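Workplace Diary: The Folding Program at Womidmont
Reading time: 4 minutes

Wednesday, June 21, 2023

The morning was given to the Bilby program, under which the staff of our home support service carry out ordinary clothing work with a hand-held gripper in place of their fingers. The recordings are used to train the folding arm planned for the Womidmont laundry. I attended as workplace relations officer, with Wálter Puma as the staff representative. Management has set a target of 3000 recorded garments. The tally at the start of the day was 1669.

Work is done on a bed, as it would be in most of the homes our staff visit. A garment is spread out, the sleeves are drawn away from the body, and the gripper is brought to the lower edge. Knitwear is the slowest category. A long-sleeved top must lie reasonably flat before the first fold, and small wrinkles near the armpits are accepted. 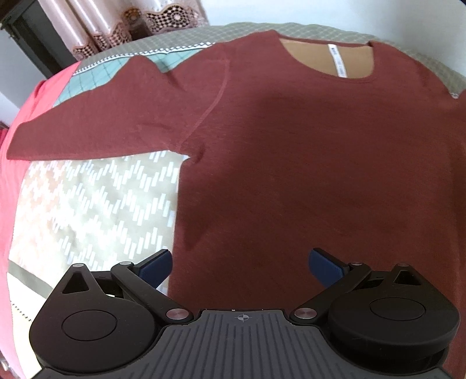
What the operators told us

Roxana Sánchez has folded clothes for this service since before the laundry was moved to its present building. She told the meeting that the gripper had changed her work more than the arm had so far, the arm not having arrived. With her hands she can fold a sweater while speaking to a client. With the gripper she must watch the tips, and conversation stops. She asked that this be written down, and it is.

She also reported that small soft items are harder than they look. A pinch that is too shallow loses the cloth, and a deep one takes up whatever lies beneath. Operators have been asked not to smooth anything with the free hand while recording. Several find this unnatural and admit to doing it anyway. It was agreed that such recordings will be kept and marked, and that no operator will be spoken to about them.

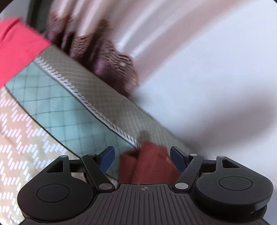
A bunched dark red cloth held between the blue fingers, with patterned fabric behind.

Mr. Puma raised the matter of pace. The present expectation is 100 garments per operator in a recording week, on top of normal visits. He asked for the visits to be reduced in those weeks and for the hours to be shown separately on the roster. The Gendaveo office, which runs the program for us, had understood that this was already being done. It has not been done at the Nagano Street depot. I undertook to correct the roster there before the next pay period.

On wrist strain, three operators have asked for a shorter session. I recommended a change of task at each break, with reaching and spreading work divided between two people where the visit allows it. Mrs. Sánchez doubts that two people can work at one bed without getting in each other's way. We shall try it.

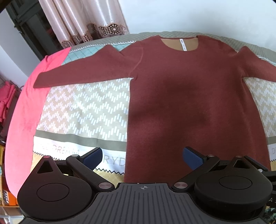
Sweater spread on the bed with both sleeves out to the sides.

The larger question took up the last part of the meeting. There are 26 people on the folding and home support list. Management's written position, given in January, is that the arm will take over the bulk folding at the laundry and that no position on the list will be removed in its first year of use. Mr. Puma asked what would happen in the second year. I was not able to answer and said so. He asked that the question go to management in writing, with a reply to be posted on the notice board, and I have drafted the letter this evening.

There was some discussion of new duties. Two operators would like to be trained to check the arm's work and to set aside garments it should not handle. Others would prefer more time in clients' homes. One said plainly that she likes folding and does not wish to be developed out of it. I have recorded all three views in the notes and asked that the training plan not assume everyone wants the same thing.

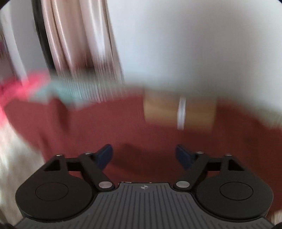
Gripper holding nothing, fingers open. A cardboard box stands on the red surface.

Matters carried forward: roster correction at Nagano Street; letter on second-year positions; trial of two operators at one bed; replacement finger pads, on order. Mrs. Sánchez also wants a stool. Approved.

Comments (4)

M. at the depot
Thank you for writing down the part about talking to clients. My Tuesday lady asked me if I was cross with her.

Folder since forever
Can the 100 be counted over two weeks? Some weeks are nothing but fitted sheets.

Wálter Puma
The roster request covers casual staff as well. Please amend the notes.

Workplace Relations
Amended. The question about counting over two weeks has been added to the letter.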